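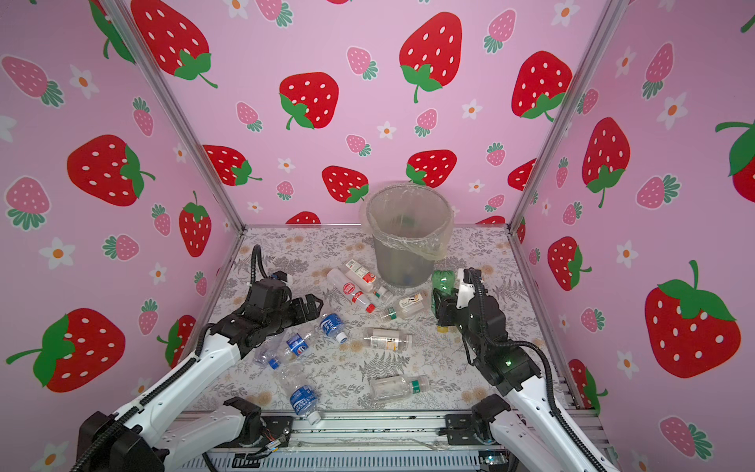 New outpatient wing opens at Sedside Clinic

2025-05-12

Patients of Sedside Clinic can now use the new outpatient wing on the east side of the building. The first appointments were held there in March, when the painting of the upper corridor was still not finished.

The wing has 10 examination rooms, a blood collection room and a larger waiting area with its own entrance from Vidolard Street. Before, outpatients had to share the main door with the emergency department, and in winter the line often reached the parking lot.

The design was made by the Kozłowski office, which also prepared the pharmacy in 2019. Lachlan Innes, head of outpatient services, told us that the nurses asked mostly for wider doors and for sinks near the window, and they received both.

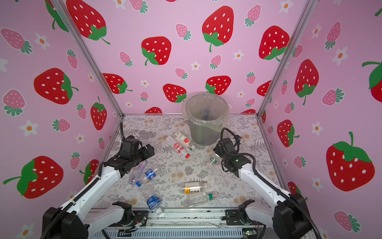

Plastic bottles and patterned walls.

The clinic expects 288 visits per week in the new rooms. Parking for outpatients is free for the first four hours. Please take your ticket to the reception desk to have it stamped.

Patients who come by bus should get off at Etevton Square and follow the green signs. The old entrance stays open for emergencies only.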